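From: Dalal Atallah
To: Parnbridge Allotments list
Subject: Re: Re: slugs again, and the path by the water tank

Anas Nseir wrote:
> Lost 14 lettuces in one night. I have tried eggshells, coffee grounds
> and a copper strip from Gundau that cost more than the lettuces would
> have. My neighbor at Nassar Lane says beer. Does the brand matter?
> Also the path by the tank is a swamp. Is anyone going to do
> something or do we all just buy boats?

Anas,

Sorry about the lettuces. Eggshells are useless. I spread a whole winter's worth in my second year and the slugs crossed them like tourists on a pebble beach. Coffee grounds did nothing on my plot either, except make it smell like a diner.

Beer works, up to a point. Cheapest you can find, in a yogurt pot sunk so the rim sticks up a little above the soil, or the beetles fall in too and you want the beetles. Change it every couple of days. You will not enjoy changing it.

What did the most for me was going out at 10 at night with a flashlight and a bucket. My record is 70, in July, after rain. My husband asked where I'd been and I told him the truth, and he has not asked since.

Also, start the lettuces in pots and keep them there until they have 8 decent leaves. A slug will finish a seedling before breakfast. A bigger plant gets chewed on the outside and you can still make a sandwich out of the middle. I grow Flolanell, a frilly one, slow to bolt, and I have spare seed if you want some. Leave an envelope in the shed with your plot number on it.

On the path: the tank overflow has been pointing at it for 3 years. I've raised this before. A longer hose to the ditch would fix it, and I have a hose. I need one other person and a spade, any morning before it gets hot.

Dalal

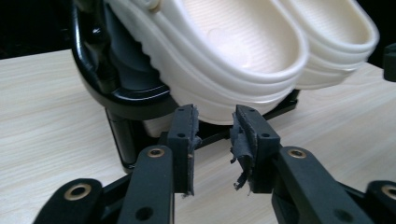
Footwear, while we're on the swamp. Rubber boots are fine for digging but a nuisance if all you want is to run down and pick beans. I'd go for molded clogs, like the white ones on the black stand, with those thick ridged rims. Mud hoses straight off a pair like that. Get them in any color but white.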